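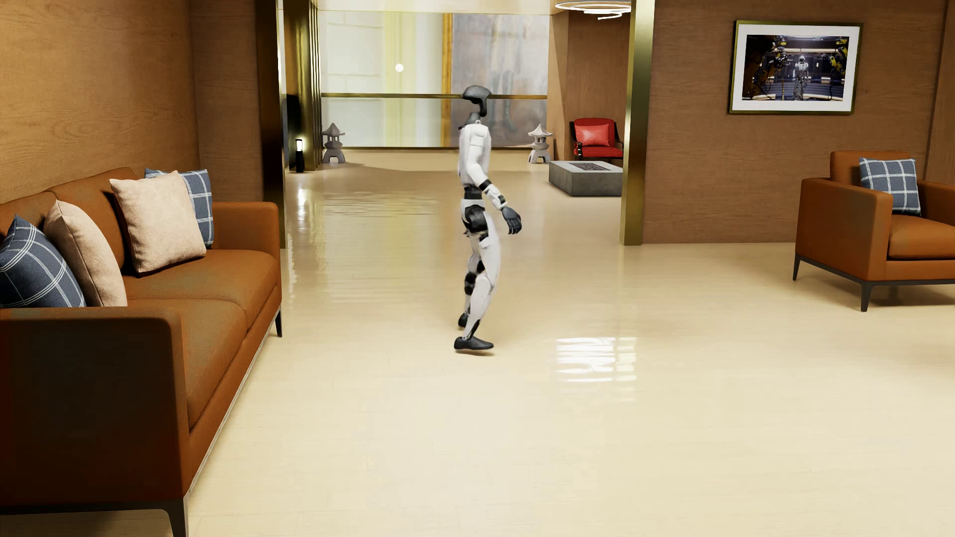

Mid-stride in the simulated lounge: the humanoid robot passes between the leather sofa and the armchair.

Search stories, people, places

Rounds of the Lounge

By Obaidul Sarkar
May

The night porters at the Ustesance hotel do the lounge round at 11:40, again at two, and once more before the breakfast crew comes in. They straighten pillows, pick up glasses, look for wet patches and wake anyone who has missed a taxi. It takes a few minutes if all is well. Lately the hotel has been looking at giving the round to a humanoid called Serar, and so far Serar has done it only on a computer.

Its maker, Fakir, says the robot has completed 1,904 simulated walks through a lounge. I watched a stack of them on a Thursday afternoon in the back office, with a porter eating his lunch beside me. The walking is good. The robot rolls off its back foot much as a person does, and it keeps its head slightly down. The porter watched three or four, then asked when it was going to pick something up. The answer from Fakir's sales side was that handling comes in a later phase.

So what the hotel would be getting first is a walk. The pitch calls this "presence and inspection," and it puts the saving at 118 staff hours a month. I asked how the number was reached. It assumes every round now done by a person would be done by the machine, and it leaves out the part of the round where the person does something.

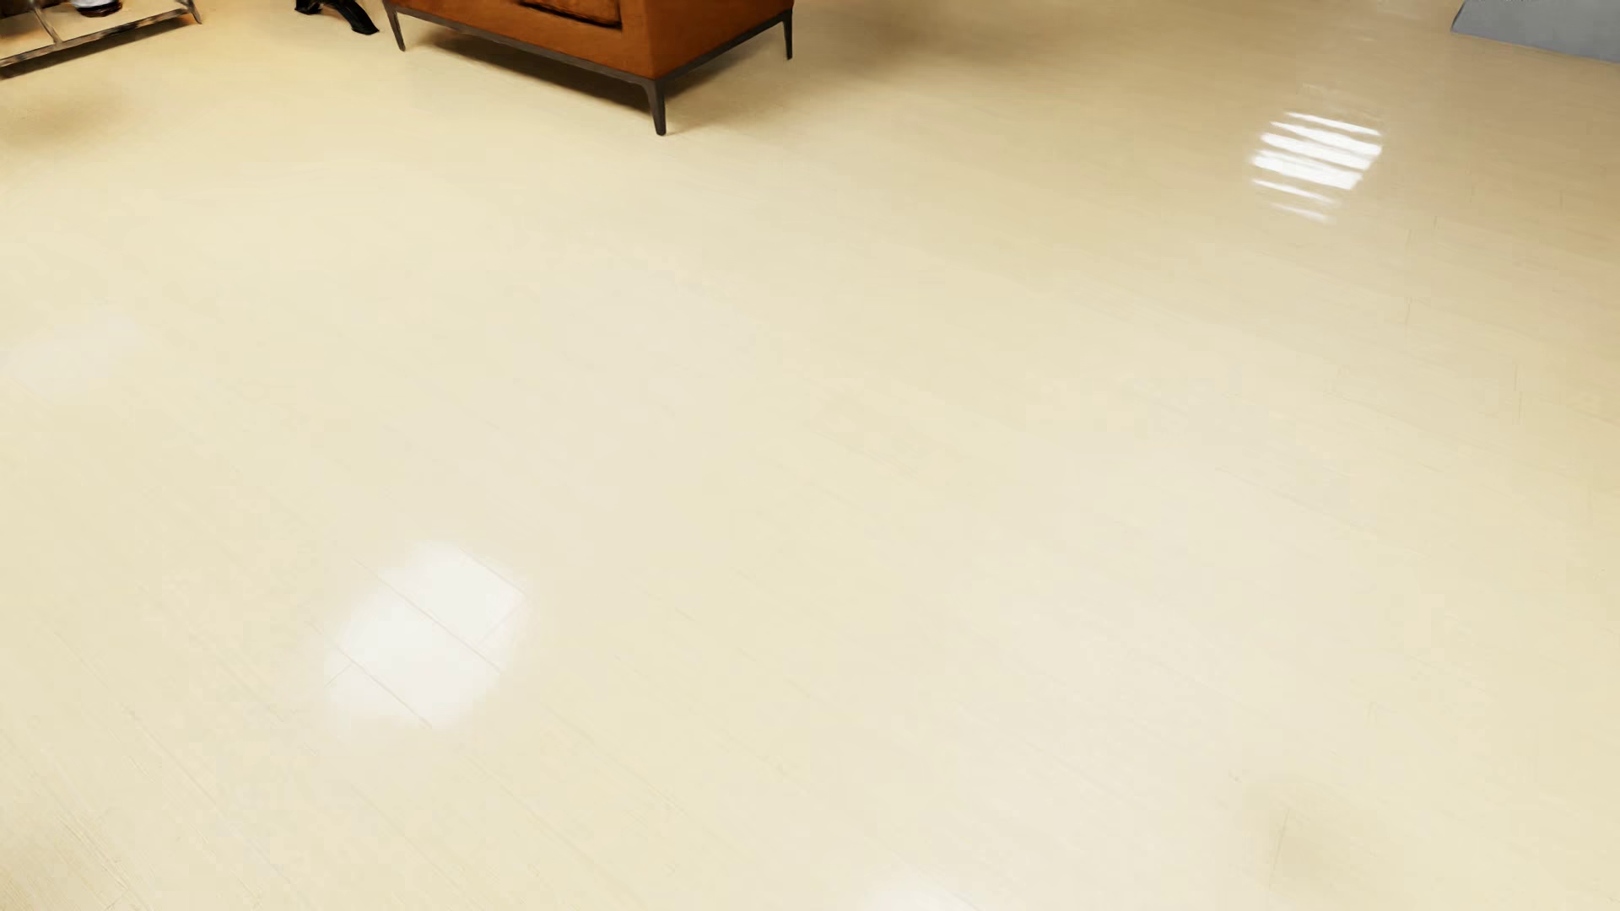
Floors came up more than anything else when I talked to the people who work nights. A polished floor is hard on the eyes at the best of times. Glare hides a spill, and a spill is the thing you're there to find. One porter showed me how she crouches by the door and looks across the surface toward the lamps. Fakir says Serar's software has been tested against reflections, and I have no cause to doubt it, but I couldn't get a figure for how many spills were found or missed.

The porters expect to keep their jobs, and management says they will. What changes is the shape of the night. Under the draft plan one person on each shift moves from the floor to a desk, where alerts come in through a system called Flurketti and have to be accepted or dismissed. In a two-week trial of the alerts alone, with fixed sensors standing in for the robot, staff cleared 704 of them. Most were chairs that guests had moved.

Somebody still had to get up and go look. The porters I spoke to would like that time counted before the contract is signed, and they'd like the desk job paid as a separate grade. Management told me both points are under review. The next meeting is set for four in the afternoon, when the night shift is asleep.

Related stories
Who Answers the Elevator Phone?
The Laundry Went Automatic, the Folding Didn't
A Week With the Self-Check-In Desk
What Night Pay Is Worth Now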